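Why Do Shiny Things Shine?

Light travels in straight lines until it meets something. Then some of it bounces off. This bouncing is called reflection, and it is how you see almost everything around you, including your own hands.

What happens next depends on the surface. A very smooth surface sends light off in one direction. A rough surface scatters it in many directions.

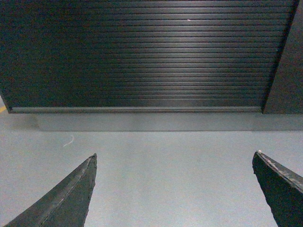
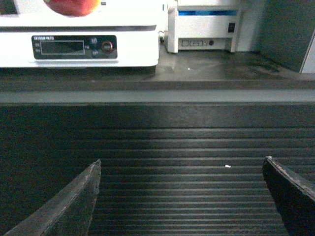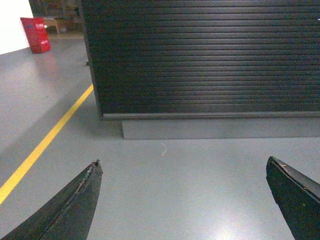
The first picture has a dark shutter with a bright sheen on its ridges, and the second has a white front that looks very bright.

Smooth and rough

A mirror is so smooth that light leaves it in the same pattern it arrived in. That is why you can see your face. Paper feels smooth, but under a microscope it is a tangle of tiny fibers. Light hits the fibers and scatters, so there is no face to see.

Light and dark colors

White surfaces reflect most of the light that reaches them. Black surfaces soak up most of it, and the light turns into heat. A black T-shirt gets warmer in the sun than a white one for this reason. Even a black surface can look shiny if it is smooth, like a polished piano.

Try it yourself

You need a flashlight, a sheet of aluminum foil and a dark room.

1. Lay the foil flat on a table, shiny side up.
2. Hold the flashlight at a slant and shine it on the foil.
3. Look for the bright patch on the wall.
4. Crumple the foil, open it out again and repeat.

The patch breaks up into many small spots. Each wrinkle is sending light a different way.

Words to know

Reflect: to bounce light back
Absorb: to soak up light
Scatter: to send light in many directions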